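Notes for running the kitchen demo at the November open day. Read them through once before your shift, then keep a copy at the visitor bench.

The demo runs in simulation on the big screen. Visitors see a kitchen with a gray sink and marble counters, and the task list covers moving things between the sink, the counter and the cabinet. Each run starts from a saved layout, and you choose which one. 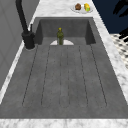
**Household Tasks Team, Remenum Robotics Lab, Room 403**

## Before the doors open

1. Turn on the workstation in Room 403 and log in with the demo account. The password is taped inside the key box.
2. Start the Sestetti viewer and wait for the kitchen to load. The first load is slow. Later ones are quicker.
3. Open the layout menu and pick layout 27. Check that the sink, the counter and the cabinet all show up before you go on.
4. Press **Reset** once, then **Play**. Let one full run finish with no visitors in the room.
5. If the run stalls, close the viewer and start again from step 2. Don't change the physics settings. Milagros Durán set those and she would like them left alone.

## Giving the talk

Keep it under ten minutes. Start with the task in plain words: an item is in one place and it has to end up in another. Then press **Play** and let people watch for a bit before you say anything else.

After the first run, switch to the sink view. Most visitors ask why a sink is hard. Explain that the basin is deeper than the counter, so the planner has to work out how to reach in without touching the walls. The grooves in the drainboard matter as well, as the floor is not one flat surface.

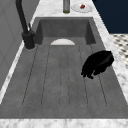
Next, load a second layout so people can see that the starting positions change. The room stays as it was and the items move or get swapped for others. Let a visitor pick the number if there are children in the group. Any layout on the printed sheet is fine. Layouts 402 and 408 are still being fixed, so skip them even if someone asks.

If you have time, use the pause key in the middle of a run and turn on the path overlay. It draws the planned motion as a line. Graciela Henríquez wrote a short handout on how to read it, and there is a stack by the door.

## Resetting between groups

- Press **Stop**, then **Reset**. Wait for the status light in the viewer to turn green.
- Go back to the sink view and check the basin before you press **Play** again.
- Put the mouse back on the left side of the bench, where visitors can reach it.
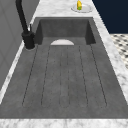
*Sink view with nothing in the basin but the white half-round piece at the back.*

If an item is left where it shouldn't be, press **Reset** a second time. If it is still there, load the layout again from the menu. Write the layout number in the log so Domingo Lucero can look at it later.

## The cabinet run

Save this one for last. It takes longer, and people tend to ask their questions while it plays. Choose **Cabinet** from the task menu and tell the group which item to look for on the shelves.

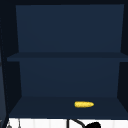 **Can visitors drive the arm themselves?**
Only in practice mode, with a team member at the bench. Set the speed to slow and give each person one try.

## Closing up

Save the log, quit the viewer and shut down the workstation. The last talk starts at 4:30 p.m. Return the key to Hortensia Barrientos at the front desk.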